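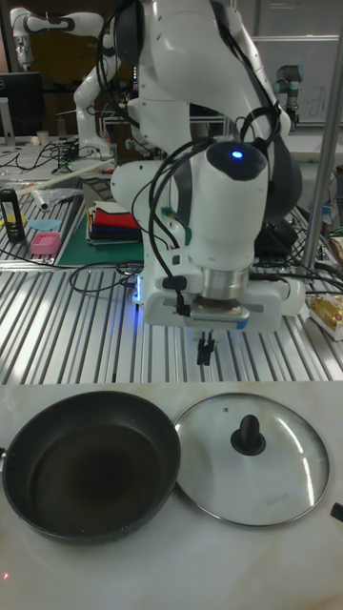
Boltstead will open its household chores trial to outside teams in March, the company said Monday. The trial asks whether a robot arm can get through ordinary kitchen and laundry work without a person stepping in. Cookware is one part of it. A glass lid with a round black knob, lying flat beside a frying pan, is simple work for a person, but a two-finger gripper has to close on the knob squarely and keep the lid level all the way to the pan. Folded cloths are the other part, and they remain the harder one.

In the first round, held at the company's Tisholm workshop, the arms made 2,000 attempts across 6 chores. They finished 441 without help. Most of those were single pick-and-place jobs. Chores with several steps in a row usually stopped at the second or third step.

"Machines can do pieces of housework today," said Dilani Matubbar, who leads the trial. "They can't do the housework yet, and we would like people to see the numbers before they see a product."

Software for the second round comes from Hamel. Tharushi Bhattacharjee of Hamel said the work will focus on recovery - what an arm does after it drops or misses something.

Results will be published by chore, including failed attempts. Boltstead has no plans to sell a home robot this year.

Last updated: March

Contact: Boltstead Press Office, Tisholm | © Boltstead. All rights reserved. | Back to top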